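Pevero: progress report to Farquharson
Period covered: May to the end of October
Date: 30 Oct 2021

Summary

Work on the control and perception software is on schedule apart from the wrist calibration tool, which is late. The arm can now be run through the whole brush task from one task file: find the holder, take the handle, lift, move to the bowl, scrub, return. At the last report these were separate scripts started by hand. The return step is still the weakest and takes up most of this report.

Planning

The planner has been moved over to Fekik, our own task layer. A task file lists the steps, the conditions for starting each one and what to do if a condition isn't met. Changing the order of steps used to mean editing code in several places. It is now a change to one file, and the file is checked before the arm is allowed to move.

The planner treats the cable along the arm as a soft obstacle. It does not work out the true shape of the cable. It keeps a margin below the upper link and refuses wrist turns that would pull the slack tight. The margin is generous and rules out some useful poses near the back of the bowl. We would like to make it smaller, but only after the cable has been properly clipped along its length.

The toilet is entered as a fixed model with the lid and seat raised. If the fixed camera finds the lid down, the task stops and asks for help. Lifting the lid is outside this phase.

Perception

The fixed camera gives a first position for the brush holder and the wrist camera corrects it on the way down. The correction now takes 40 milliseconds, which is fast enough to run during the approach without a pause.

White objects close to other white objects remain hard. The edge of the holder and the foot of the toilet are sometimes joined into one shape, mostly in dim light. The patterned floor helps in some views and causes false edges in others. We have stopped using edges alone and now combine them with depth.

Clear plastic is a separate problem. Depth readings drop out on thin film and the holder comes back with a ragged outline. The estimate of its centre then shifts towards the side with less film.

Brush head inside the bowl, handle in the gripper:
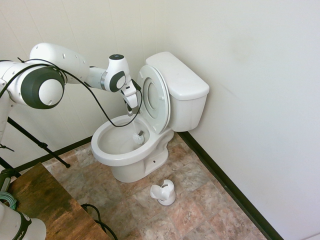
Fingers pointing down near the top of the handle, brush upright in its holder: 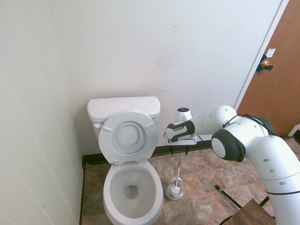

The wrist camera's view, with film around the upper part of the holder:

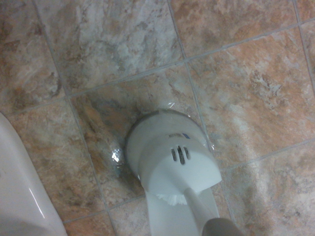
Farquharson asked, on reading the draft, why the return step should be so much harder than the pick when both use the same cameras and the same holder position, and whether a wider holder would be a cheaper answer than more software. A wider holder would help, and we have no objection to trying one at Lestholm. The difference lies in what the software has to know. For the pick it needs the position of the handle. For the return it needs the position of the brush head, which is at the far end of a thin handle that can tilt in the fingers. We do not measure that tilt at present. The wrist camera should be able to do it and this is the first item under next steps.

Testing

We logged 289 full runs in the period. A run counts as full if the arm got as far as the return step, whether or not the brush ended up in the holder. Most of the failed returns showed the same pattern, with the head landing on the rim. Faults in the pick were fewer and came mainly from a poor first position.

The software test suite has grown to 446 tests. All of them run before a new version is put on the arm. Two are switched off for now as they depend on the calibration tool.

Tooling

The log viewer shows both cameras against the same clock, along with the step the task layer thought it was in. It has cut the time spent on fault finding more than anything else we built. Old logs from before May can be opened but have no step names.

The calibration tool is late. The maths is done and agrees with our hand measurements, but the tool still needs someone to start each stage and check the result. It will be finished in the next period with no change to the budget.

Next steps

Measure the tilt of the handle from the wrist camera after the lift and pass it to the planner.
Add a slow search move for the return, stopping on contact.
Finish the calibration tool and switch its tests back on.
Clip the cable and repeat the reach tests with a smaller margin.
Run the same task file at Lestholm with a wider holder.

We ask Farquharson to confirm whether the wider holder may be bought from the existing materials line.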